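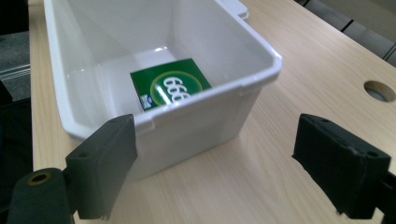

Has the home medicine box scheme cut waste in Jadholm?
We can't say so yet, and the figures we have don't settle it.

Progress report to the Sundel Fund, February 9, 2018
Prepared by Inna Kuzmenko

The grant paid for 275 boxes, offered to households in Jadholm and Motimlow with a leaflet on checking dates and returning old medicines to the pharmacy. All the boxes had gone out by the end of August. Getting rid of boxes is easy, so I would not read much into that.

Returns are harder to judge. The two pharmacies logged 1598 items handed back, well up on the year before. Motimlow also moved its returns counter next to the front door in the same period, and the rise there began before our first leaflet was printed. Jadholm, where nothing moved, shows a much smaller change. 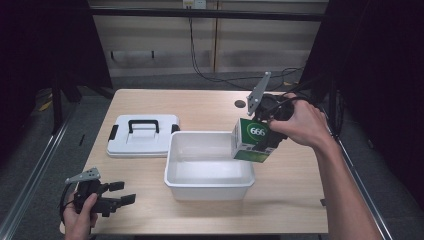

The follow-up visits were meant to sort this out. We planned one to every household and managed 13. Those who let us in were mostly people who were tidy already, and several told us what they thought we wanted to hear. The nurse at the Liepiņa surgery thinks fewer patients are asking for repeats they don't need – she may be right, but the surgery keeps no record of it.

Spending is within budget, apart from printing, which went over when the leaflet had to be redone with the correct opening hours.

I would not support a second round of boxes on this evidence. I would support paying for proper visits, with dates agreed in advance, and a count at both pharmacies done the same way.
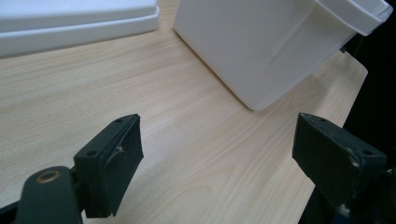 Tabletop with white plastic tray.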